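Notebooks > Punum > Bench log

Print | E-mail this entry

21/08/2021, Paterson room, Rory writing

Best session of the summer! I'm putting that first so I remember it the next time the left gripper spends an hour homing itself into the edge of the table.

Goal was the oven task from start to finish under teleop: door open, white block out, block into the latch box, door shut. Both arms, no hands on the table between start and finish. Until today we had each of those pieces on its own and had never strung them together. Eilidh drove first, I logged, then we swapped after lunch and swapped back when it was clear who the better driver is (not me).

Setup

Oven is back of the table, a bit right of center, door facing the arms. We moved it toward the wall at the start of the week and I wasn't convinced, but Eilidh was right, the door needs all that space in front of it when it comes down. With the oven where it used to be, the right arm had to fold up on itself to get out of the door's way and the elbow would hit its soft limit. Now there's room to pull, let go and back off. Latch box goes on the left half with the lid off. Second clear box stays over on the right with the little cardboard box in it. We don't touch that one in this task, but the Finirent rules say there will be other objects on the table and I want the thing used to clutter from the beginning.

The paper cup of wooden sticks is on the right for the same reason, and also as a crash detector. If the right arm swings too wide on the way back from the door, the cup goes over and sticks go everywhere. It's a better alarm than anything I've coded. Tipped it on my very first run, of course.

What worked

Opening the door! We'd been trying to grip it along the top like a person would, and it kept slipping out whenever the pull went even a little off line. Eilidh's idea was to stop pinching. Open the fingers, hook the edge with just the lower one, and pull down and back in an arc. It looks odd and it works beautifully. The pointed fingertips, which I have complained about in this notebook more than once, are perfect for it. I take back some of the complaining. I still don't love them for flat things.

The arc needed a few tries to get right. Pull straight back and the whole oven slides forward on the tabletop (it's light, and the table is slick). Pull straight down and nothing moves for a moment and then the door drops all at once with a bang that made both of us jump. Back first, then down, slow at the start. I wrote it on the whiteboard as "back-and-bow" and that's what we are now calling it, so if you're reading this in the fall and somebody says back-and-bow, that's the move.

Second thing: handing over between arms. The right arm opens, the left arm fetches. On paper that should be easy, they're different arms. In practice both want to be in front of the oven at the same moment, and the driver is a single human with a single brain. What helped was parking. Right arm finishes with the door, goes to its park spot low on the right, fingers open, and the driver says "parked" out loud. Then and only then does the left one come in. Saying it out loud sounds silly. I thought so for two runs and then I forgot to say it and drove the grippers into each other, very gently, but still. So we say it.

Third: the camera view. With the head camera tilted down the way it is now we get the oven door and both grippers together, and you can see the floor and not much else below the table edge. The old angle showed lots of wall. I don't need the wall. Please nobody re-tilt it without writing it here first.

What didn't

Getting the block out cleanly. It sits high up in the cavity, near the top, so the left gripper has to come in almost level and there's very little room above the fingers. Come in a little high and the wrist housing meets the top of the opening. Come in a little low and you push the block to the back where you can't reach it. Eilidh got a nice feel for it by the afternoon. I can do it when I'm fresh and can't when I'm tired, so I've stopped driving late runs and stuck to logging.

Through the closed glass it's also pretty hard to judge where the block is. The door is dark and the white shows up fine, but depth is guesswork. I'd like to try a small lamp at the side. The light on the wall is uneven too, there's a soft shadow on the left that moves when somebody walks past the stand. I don't know if the policy will care. My guess is it'll care a bit. Eilidh says train it and find out, which is what Eilidh says to most of my worries, and she's usually right.

Closing the door is half solved. Push from below with the back of the finger, follow it up, final nudge with the fingertips. Two things go wrong: the finger gets left inside as the door comes up (stop, back out, start over), or the nudge is too strong and the oven scoots back. It needs something grippy under its feet. I have a scrap of drawer liner at home and will bring it.

Cable on the right gripper: hangs down beside the arm and is fine in the park position, but on a wide reach it swings. It never snagged today. I don't like it all the same. The left one goes back over the arm and behaves. Plan is to route the right one the same way, with the loop long enough that the wrist can still turn over. Measure before cutting ties this time, Rory.

Numbers

We aimed for 75 full runs and ended with 39 that I'd keep. That felt low when I typed it up and then I looked at how the afternoon went compared with the morning and cheered up a lot. Early runs are all stops and starts and little corrections. The later ones just flow. The target for the whole oven set is 200 before we train anything serious, and at the pace Eilidh was going by the end that's very doable without living in here.

I threw out every run where the oven moved enough to see. Maybe too strict? There's an argument for keeping a few, as long as the driver recovers, so the policy sees what recovery looks like. I've put them in a separate folder called fovent_slid and we can fight about it at the next meeting. The good ones are in fovent_main. Please don't mix them up, the Fovent script takes everything in the folder without asking and I don't want to go through that again.

Also tried, just for fun at the end: turning the big white dial. It's the low one on the right of the front panel with the red mark on it, so you can tell where it's pointing from the camera, very handy. The small knob above it is much harder, there's hardly anything to hold. We got the big dial to turn with the fingers either side of it and the wrist rolling. So satisfying! It isn't in the task for December, but I'd love to add it as an extra if the rest is solid. The judges at the Finirent day seem to give credit for anything that looks like a real kitchen chore, at least that's how I read the sheet.

Notes on driving, for whoever is next

Start with both grippers open and in view. If you can't see a gripper, don't move it.
Go slower than you think on the way in to the oven. The way out can be quick.
Say "parked."
Don't correct in the air over the latch box. Line up first, then go down, then let go. Dropping it from height makes it bounce off the side and I have to bin the run.
If you're annoyed, log for a while.

The handwriting on the left arm is ours, in blue marker. If it rubs off, redo it in the same color.

To do

Drawer liner for the oven (me).
Reroute right cable (me, with Eilidh watching).
Side lamp test, one short batch with and one without.
Eilidh wants to record a few runs with the latch box turned and shifted toward the middle of the table. Yes please.
Write up back-and-bow properly with a sketch, so new people in the fall can learn it without one of us standing over them.
Check that the park spot still clears the cup if the cup moves. I keep nudging it with my sleeve when I reset.

One more thing I want down before I forget. On Eilidh's last run of the day she opened the door, parked, fetched the block, laid it in the box and closed up, all without a single pause, and I'd stopped typing to watch. When I scrolled back through the log there was a gap where my notes should be. It's the last file in fovent_main. Watch that one first if you want to know what we're aiming for.

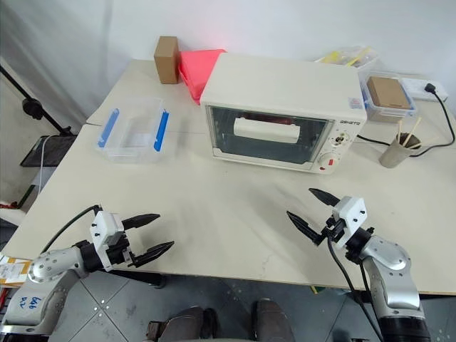 Photo: Punum bench log / R. Gourlay

Oven and grippers as set up for the door task, Paterson room.

Share (2) | Comments (0)
Print | E-mail this entry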